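FOR IMMEDIATE RELEASE
July 18, 2018

Totbridge community hall to reopen its doors after a winter of paint, plumbing and new floorboards

TOTBRIDGE – I've been asked to write this one up properly, with a headline and everything, so bear with me. The Totbridge community hall on Kinsella Street is opening again on the first Saturday of next month, and we'd love the whole neighbourhood to come and have a look. Doors open at 10 in the morning and we'll keep the kettle going until 4.

If you've only moved here lately, the hall is the long brick building between the bakery and the bowling green. It has hosted dance classes, blood drives, wedding receptions, a very loud brass band and at least two generations of playgroup. I had my own twenty-first there, and I still remember the floor bouncing when everybody jumped at once. That was fun at the time. It was less fun when the building inspector explained what the bouncing meant!

We closed in April to deal with it. The plan was to lift the boards at the stage end, replace a few joists and be back in business quickly. Once the boards were up we found that the old kitchen drain had been leaking into the soil for years, so the job grew to take in the plumbing, the kitchen and both of the toilets. Gedley Building & Joinery did the floor and the carpentry, and Grestley Plumbing did the rest. Both firms are local and both put up with a lot of visits from me, usually with a list in my hand.

The main hall now has a sprung timber floor that's kind to knees (the over-sixties tap group tested it last week and gave it a rowdy thumbs up). It is licensed for 136 people seated or 80 at tables for a meal, the same as before, but the tables now live in a proper store cupboard with a wide door and you won't have to carry them through the kitchen any more. Anyone who has ever set up for a trivia night will know what a difference that makes.

The kitchen has a bigger oven, a double sink and a serving window that slides instead of sticking. We kept the old tea urn. There was some debate over that urn and I was firmly on its side – it makes a good strong brew and it has outlasted three fridges. 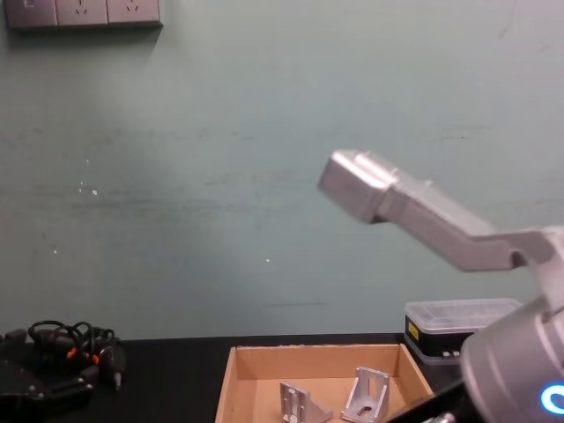
Colour was the other big debate. We put cards out at the library and the bakery asking what people wanted for the inside of the hall, and the answers went from plain white to a purple I can only describe as brave. In the end we went with a soft cream for the main hall and a warm yellow for the supper room, with the doors and window trims in dark green. The honour boards have been cleaned and rehung on the left as you come in, and the gold lettering has come up beautifully.

Getting in is easier too. There's a ramp from the car park to the side door, the step at the front has gone, and the accessible toilet now has enough space to turn a wheelchair or a double pram. The hearing loop covers the whole of the main hall. Please tell us how you go with it on the day, good or bad, as the installer is coming back to fine-tune it.

The work cost more than we first budgeted for, and the gap was filled by the people of Totbridge. We had a cake stall, a car boot sale, a sponsored walk around the reservoir in sideways rain and a quilt raffle that sold 2516 tickets. I bought a fair few of those myself and did not win the quilt. To everyone who baked, walked, dug around in the shed for things to sell or slipped a note into the tin at the bakery, thank you so much.

On the opening day there'll be a sausage sizzle out the front, a craft table for the kids in the supper room, and short sets from the brass band and the ukulele club. The tap group will dance at noon. We're also putting up a display of old photos from the hall's first 70 years, and there are plenty of faces in them we can't put a name to. If you grew up around here, come and have a squiz and write down anyone you recognise. You can bring your own photos along as well, and we'll scan them while you have a cuppa.

Entry is free and you don't need to book. Parking is tight on Kinsella Street on a Saturday, so walk or ride if you can; the bike racks are back beside the bowling green gate.

Bookings for regular classes and private parties are open now, with the first hires starting the Monday after the opening. Groups who had a regular slot before the closure have first pick of their old times until the end of next month. Hire rates are staying put for the rest of the year, and the new rate sheet and booking form are at the library desk and the bakery.

Media are welcome on the day from 9 o'clock, before the doors open. For interviews, photos or a quick look through beforehand, leave a message at the hall office on Kinsella Street and I'll ring you back.

ENDS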